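Working With the Two-Arm Cells
Handout 6: Cell rules and good practice
Course lead: Zohreh Mirzaei. Lab supervisor: Edmund Dudek.
Version of 1st September. Replaces all earlier copies.

Read this before your first lab session and bring it with you. The short test at the start of the session is taken from sections 1 to 4.

1. Who may run a cell

You may run a cell if your name is on the sheet by the lab door. Names go on the sheet after the safety talk and one supervised session. If you missed the talk, write to Tahmineh Jalali for a new slot. Watching is fine for anyone, but keep your hands off the controls.

Two people per cell. One is the operator and the other is the spotter. The spotter keeps a hand near the stop button and does not use a phone or type notes while the arms are powered. Swap roles between runs, never during one.

2. Before power on

Check the cables first. Each arm has its own cable, and it needs enough slack to follow the gripper to the far corners of the floor. Too little slack and it pulls on the connector. Too much and it drops into the work. With the power off, trace each cable from the gripper back to the base by hand.

Look at the boards at the front next. If one has no light after power on, stop and call Edmund. Do not reseat a connector on a live cell.

Then check the base bolts. A loose base will not show up at low speed and will show up very clearly at high speed.
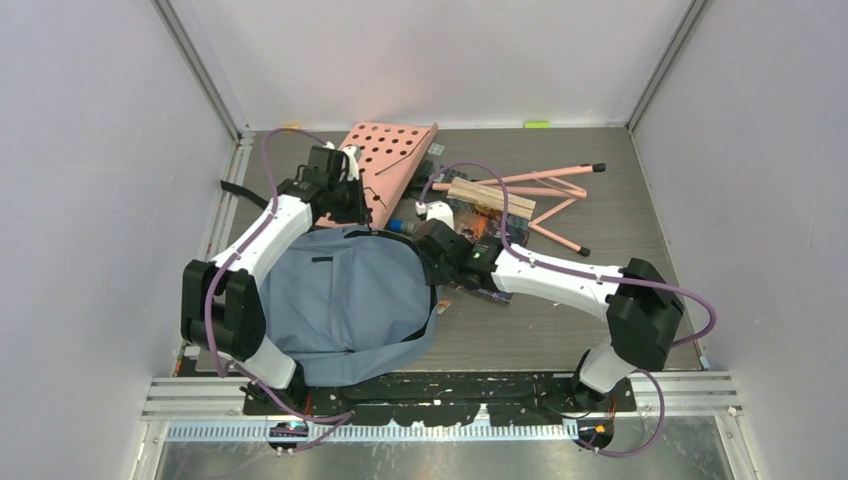

3. Shared space

Most of our damage comes from one arm hitting the other, or from both arms pulling on the same object. The Ollenard controller will stop an arm when it meets too much force, but it has no idea what the other arm is holding. That part is up to you.

Rules for the shared zone in the middle:
Only one arm enters at a time unless the task sheet says "joint".
In a joint task, agree out loud which arm leads.
The following arm keeps to 80 mm per second or less.
The leading arm may go up to 400 mm per second, but only in clear air. Slow down before contact.
If you lose sight of a gripper behind an object, stop and back out the way you came in.

Soft items need extra care. A bag folds and slides, and a strap or seam can catch on a finger. Open the gripper fully and lift straight up before you move sideways. Long thin parts such as folding legs are the other common problem. Grip them near a joint and turn them slowly – the far end moves a lot more than you expect.

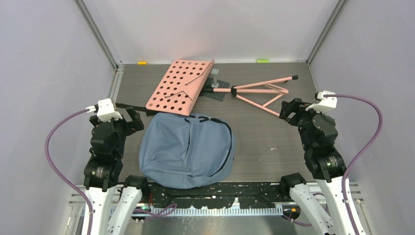
4. Stops and resets

Press stop for any of these: a cable is caught, an object is wedged against a wall, an arm shakes, or either person says "stop". You do not need to be sure. A stop costs a minute and does not count against your mark.

After a stop:
Leave the objects where they are.
Write down the run number and what each arm was doing.
Switch off arm power at the Wameck box and wait for the spotter to say "off".
Only then reach in.

Reaching over a powered arm ends your session. This applies to staff too, and Manouchehr Jalali has been sent out of the lab under this rule.

5. Log sheet

Fill in one line per run: operator, spotter, task, start time, stops, and anything odd. "Fine" is not an entry. If there was nothing odd, write "none". Sheets from last November were mostly blank in the stops column, and we had to drop 9 runs from the class results.

6. For next time

Read the Salehi notes on speed and separation, sections 2 and 5. Write half a page on one rule above that you would change, and what you would put in its place. Hand it to Fereshteh Rostami at the start of the session.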